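Two-Arm Table Cell: Setup and Care
Frequently Asked Questions

Workneh Teaching Laboratory, Zastgate Campus
Last updated: 09/10/2020

Who may use the cell?
Access is limited to staff and enrolled students who have completed the Garnard safety course. Visitors may observe from outside the marked area but may not operate the arms.

How do I reserve time?
Reservations are made through the Vakby booking calendar. Each session lasts 60 minutes. A user may hold no more than two open reservations.

What must be checked before the arms are powered on?
Confirm that the table clamps are tight and that both bases are firm on their plates. Follow each cable by hand from the base to the wrist and look for cuts, flattened sections, or loose plugs. Report any damage to the equipment desk and leave the power off.

How much slack should the wrist cable have?
The cable should form an open loop that allows the wrist to turn through its full working range without pulling on the connector. A loop that catches on an object during a slow test move is too long and must be secured again at the forearm.

What do the lights at the base mean?
In this laboratory, a steady green ring indicates that the arm is powered and ready to accept commands. Any other color requires the user to press the stop button and consult the fault list posted at the operator station.

How often are the grippers serviced?
Fingers are wiped with a dry cloth at the end of every session. Laboratory staff inspect the finger pads and tighten the mounting screws after every 200 hours of operation. Users must not remove or replace fingers themselves.

May food be placed on the table?
Small amounts are allowed for kitchen tasks and must stay on a cutting board. Remove all food when the session ends, and wipe the table with a damp cloth after the arms have been powered off. Do not spray cleaner near the bases.

How should objects be arranged for a kitchen task?
Place them near the front edge, where both arms can reach. Keep the area around each base clear. When one arm is holding an object, the other should be kept above the table surface until it is needed.

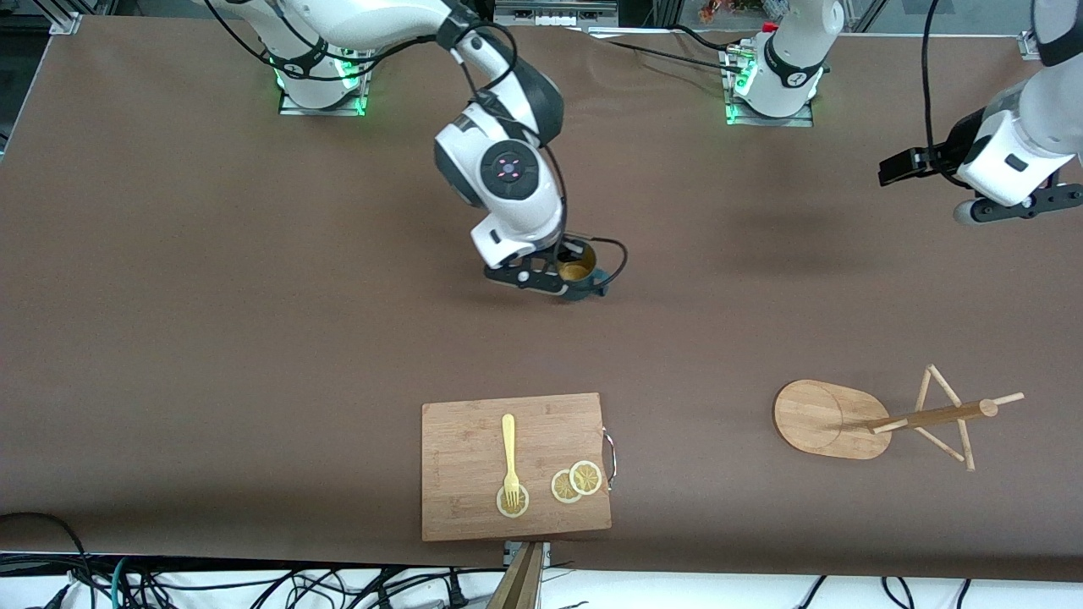 Right arm gripping a mug, with the left gripper held above the table. The cutting board and mug stand are near the front edge.

What should I do if an arm stops while holding an object?
Do not pull the object from the fingers. Press the stop button, support the object with one hand, and ask a staff member to release the gripper from the operator station. Record the stop in the cell log.

When is the cell closed for maintenance?
The full yearly inspection takes place in June and lasts two days. Reservations are not accepted during that period. Shorter closures are announced on the booking calendar.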